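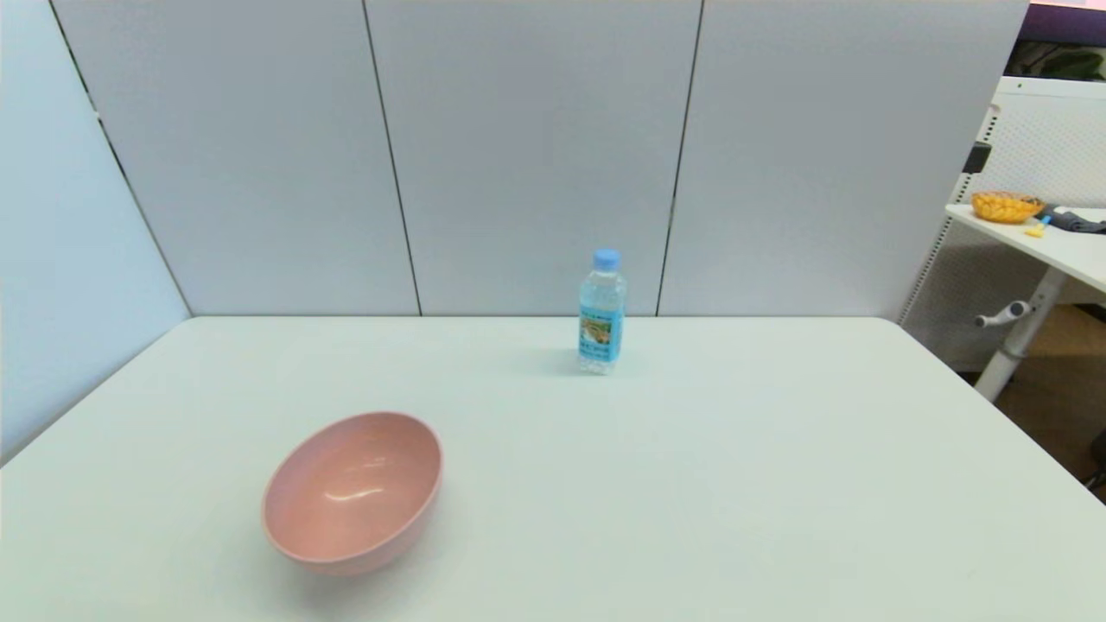 Lists » Manipulation & Learning » Methods

Re: thinning the demonstrations before training
Bogdan Hodoroagă — Sunday, 21:40

Rodica Nistor wrote:

> I read the draft on the train and I have the usual complaint, which is that I like the result too much to believe it. You take 3,083 demonstrations, throw away nearly all of them, train on 400, and the policy gets better at the bowl task. People have been promising me this since I was a student.
>
> Three things bother me.
>
> First, you choose the 400 by looking at the opening picture from the head camera and keeping the ones that look least like each other. But "looks different" could mean the bowl is somewhere new, or it could mean someone at the next desk has put their lunch down. How do you know which one you are selecting for?
>
> Second, the comparison with the full set. Same number of passes through the data, or same number of training steps? The draft says "matched", and that word has covered many sins, several of them mine.
>
> Third, did whoever ran the trials know which policy was loaded?
>
> I'm not trying to sink it. If it holds I want to use it on the Jendside data, which is large and extremely boring.
>
> Rodica

Rodica, thanks. I'll take these in your order, though the first is the one that cost me most of my weekend.

1. Lunch at the next desk.

You have guessed correctly, and I would like to know who told you. The first version of Picard (that's the selection script, for those who haven't opened the draft) compared whole pictures. The Vendenham table is white, the partitions behind it are grey, and the things we care about are a pink bowl and a water bottle with a blue cap. To a general-purpose image encoder that is a very quiet afternoon. Meanwhile the top right corner has a plant, a pegboard and another desk with an orange bowl of something edible on it. Guess where the encoder thought the interesting variation was.

When I sorted the first batch of picks by what had changed between them, a depressing share were the same table layout with a different state of affairs on the neighbouring desk. I had built a rather expensive snack monitor.

The version in the draft crops to the tabletop before comparing anything. The crop is fixed, drawn once by hand, and I should have said so in the text instead of leaving it in a config file where I hoped it would be taken for engineering. It needs the table to stay put relative to the camera at the start of an episode. At Vendenham the head goes back to the same pose before each one, so the assumption is cheap. At Jendside I believe you let the operators look wherever they like, in which case you'll need to find the table edge first and warp to it. I have half a script for that. It works on tables with a clear straight back edge and sulks at anything else.

The policy itself still sees the uncropped picture. I did try training it on the crop too and it made very little difference on the ordinary layouts, but it helped when we moved a screen behind the table. That's a separate story and I'd sooner not tell it in this paper.

2. "Matched".

Steps. Both policies get the same number of gradient steps, same batch size, same schedule. So the small set is seen many more times over, which you can call unfair in either direction depending on how you slept. I also ran the full set for much longer, until the validation loss had gone flat and then started creeping back up. It improves a little and stays behind the small set on the layouts where the bowl is near the front of the table and the bottle is well back. Those are the ones with a long empty stretch to cross, and they are rare in the full set, for reasons that will be familiar to anybody who has watched a tired operator set out objects at arm's length in the middle of a table.

That is most of the explanation, I think. The full set is dominated by comfortable layouts. In one run of 300 consecutive episodes the bowl starts in what I would call the same place and a lawyer would call the same place too. The policy learns that place beautifully. When the bowl starts elsewhere it makes a confident reach towards where the bowl ought to be, closes, lifts, and carries nothing across to the bottle with great care.

I also compared against 400 drawn at random, which is in the appendix and should move to the main text. Random does worse than the full set, so fewer demonstrations alone won't do it. If you only have room for one baseline in your own write-up, use that one.

What I can't rule out is that plain reweighting would get you the same thing. Keep all 3,083, give the odd layouts more weight, discard nothing. I tried one weighting, it landed between the full set and the picks, and I stopped there due to a shortage of GPU and character. Somebody at Tellholm was keen on doing this properly. If that somebody is reading, the splits are on the shared drive and the invitation stands.

3. Did the person running the trials know?

For the first set, yes. It was me, I knew, and I wanted it to work. I have thrown those numbers out. They were lovely.

For the ones in the draft there are 80 trials per policy. The start layouts were fixed beforehand and laid out from a printed sheet, the policies were loaded under letters that meant nothing, and the order was shuffled so that each layout came up for every policy before moving on to the next. The person at the table marked success or failure without seeing the key. In practice you do start to recognise them. One of the letters had a way of hesitating above the rim, and by the afternoon it had acquired a nickname, so I would call the trials blind with one eye open. The marking rule is strict enough that I don't think it matters much: bowl upright, standing beside the bottle, bottle not knocked over, hand clear. A bowl that gets there by being shoved along the table counts as a failure, however pleased it looks.

The fixed layouts are not taken from the training episodes. Some of them are close to training ones, inevitably, it's a table and there is only so much of it. I can split the results by distance to the nearest training layout, and I now think that plot should replace Figure 2, which I was fond of.

Things I'm changing in the draft after your message:

- the crop goes into the method section, with the snack episode told in one sober sentence
- "matched" becomes "matched in gradient steps" everywhere
- random baseline to the main table
- a paragraph on the one weighting I tried, including that it was one
- Figure 2 as above

I'm leaving the title alone unless somebody really hates it.

About Jendside: before you run any selection, take the opening pictures, crop them to the table and average them. If the objects show up in the average as sharp blobs, your data is as boring as you say and this should help. If you get a smear, your operators have been more imaginative than ours and I wouldn't expect much gain. It takes a few minutes and saves arguing with me. Do send the average picture either way — I've started a small collection, and the Vendenham one has a pink smudge in it that I could now draw from memory.

One warning on that. Picard only looks at the start of an episode. It has no opinion on whether the demonstration that follows is any good, and being fond of oddities it will happily pick the ones where somebody was messing about. I went through the 400 by eye and pulled a few, then let it choose replacements. Put time aside for that. The replacements need watching too.

The half-script for finding the table edge will be in the repo tomorrow, under tools, with no tests and a short apology in the header.

Bogdan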